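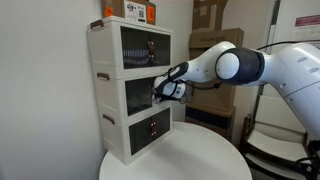
Noditz opens its Corkstead workshop for a day of robots doing chores

CORKSTEAD, January 2021 - We've been wanting to write this one for a while! Noditz is holding its first open day at the Corkstead workshop, and we'd love for you to come see what our robot arms do all day. Spoiler: a lot of it is opening doors and putting things away.

I run the demo side of things here, so I'm the one who gets asked why we don't show off something flashier. My answer is always the same. Watch an arm work a small latch on a plastic storage box and you'll see more hard problems in a minute than in an hour of dancing robots. The front panels on our stacked boxes are dark and see-through, the kind of surface cameras hate, and the latches are little brown things you or I would flick open without looking. The arm has to find the right box, come in from the side and press in the right spot without shoving the whole stack across the table. I've watched it go after that middle box more times than I can tell you, and I still lean in every time.

What you'll see

The storage demo runs all through the visit at the round white table. We call the project Grillovix (it started as a joke on a whiteboard and it stuck), and it's our software for teaching an arm everyday jobs around the house. We'll run it on the three-tier cabinet first, then let visitors pick which box the arm should go for. You call it out, one of us types it in, and off it goes. If it misses, it misses, and we'll talk you through what it was trying to do.

After that there's a short walk through the rest of the workshop, where you can look at the grippers up close and ask the people who built Grillovix anything you like. Kids' questions are very welcome - they tend to be better than ours. There's also a hands-on station where you can guide an arm yourself at a slow speed, with one of our team standing right next to you the whole time.

The folks from Boyer, our neighbors across the yard, are joining us too. Boyer makes fixtures and mounts for small workshops like ours, and they're bringing a bench with their own parts on it. They've helped us out of more than one jam, so please go say hello.

How the visit works

We're keeping groups tiny this time. There will be 2 demo sessions, with room for 50 people across both, and we'll bring you through the workshop in small batches so everyone gets a decent view of the table. Please wear a mask and give other groups some space. If you're not feeling well, stay home and write to us, and we'll move your spot to the August open day with no fuss.

The visit is free, but you do need to sign up ahead of time. Our last online demo drew 178 viewers and a very lively chat, so I'd grab a spot early if I were you. Children need to come with an adult, and long hair should be tied back for the hands-on station. The workshop is all on one level and the doors are wide, so wheelchairs and strollers are fine.

For press

Reporters and bloggers are welcome at either session. Tell us when you sign up and we'll set aside time afterward for close-up filming and for talking with the Grillovix team. We can rerun the storage demo for the camera as often as you need (the arm doesn't get bored, and by now neither do I). Please leave the flash off while the arm is moving.

About Noditz

Noditz builds software that helps robot arms handle ordinary household objects: boxes, drawers, doors, laundry and whatever else we can fit on a table. We work out of a single workshop in Corkstead. Grillovix is our main project, and it has 300 practice tasks in its library so far, with more on the way.

To sign up or to ask about press access, use the contact form on the Noditz website and put "open day" in the subject line. We answer every message, though it can take us a couple of days when we're deep in testing.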